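El club de robótica de Ultholm presenta su brazo clasificador

6 de junio de 2026

El club de robótica del instituto de Ultholm ha presentado el proyecto en el que trabaja desde el inicio del curso: un brazo robótico que debe coger objetos de uso corriente de un cajón y separarlos por tipos. Los alumnos lo llevarán a la competición escolar Srour, en la que participan equipos de 4 centros de la comarca.

Las bases piden que cada equipo trabaje con objetos de formas y materiales distintos, sin colocarlos antes en una posición fija. El programa decide qué pieza coger primero y por dónde sujetarla. Cada ronda dura 30 minutos y la puntuación depende de las piezas retiradas y de las que se caen por el camino.

Durante el mes de mayo el grupo registró 1.847 intentos de agarre. Unos 219 se descartaron por errores de calibración y el resto se usó para ajustar el programa.
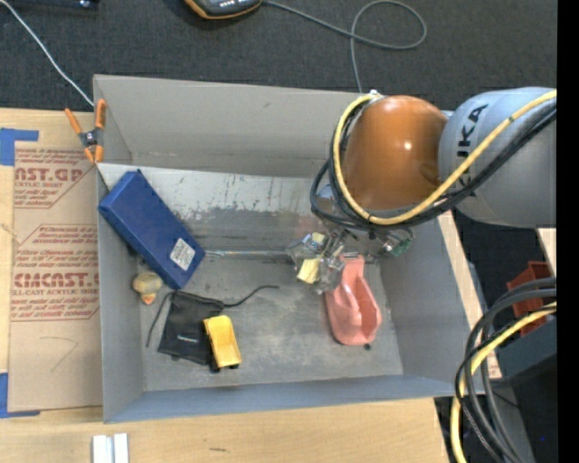

Según el club, los objetos huecos y las telas siguen siendo los más difíciles, y en las próximas semanas se probarán otras almohadillas para la pinza. La empresa Drornora ha cedido parte del material y el taller municipal de Skunham, el espacio para los ensayos.

El plazo de inscripción para el curso que viene ya está abierto. No se exige experiencia previa en programación, y las solicitudes se recogen en la secretaría del instituto.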